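stomex-grip-sync: two-gripper demos, data card

Hand-held gripper demos for bimanual policy training. Maintained by Adebayo Ekwueme, labeling by Chibuzor Jibrin.

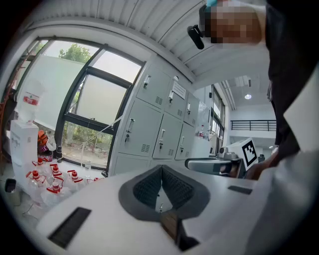
v2 of the set. v1 had a clock drift bug between left and right streams, please dont mix the two.

Contents
2,268 episodes total. 613 are held out for test, split by operator and not by episode. Everything else is train, make your own val.

Per episode
- wrist video, left and right
- 6-DoF pose for each gripper
- jaw width
- task string, free text, not cleaned up

Method, short version
Pose comes from SLAM on each wrist video. When one gripper sees the marker on the other one we use that to fix the relative pose between hands. Between sightings it's SLAM only. Long gaps get flagged in gap_mask. Use it!

Result so far
Policy trained with the relative pose term beats the one without on handover tasks. On single-arm tasks no difference we could measure. Numbers go in the Jedex report when that's done, probably June.

Known problems
- big windows blow out exposure, SLAM loses track sometimes, worst in the Cheetham recordings
- jaw width is noisy near fully closed
- first 1,000 episodes have no operator notes
- a few task strings are swapped left/right, Chibuzor has a partial list

Faces are pixelated before release. If you find one we missed, tell us the episode number and we pull it.

Loader
python load.py --root DATA --split train
Needs the Stisterov reader installed frist. Old reader crashes on gap_mask.

TODO: license file, checksums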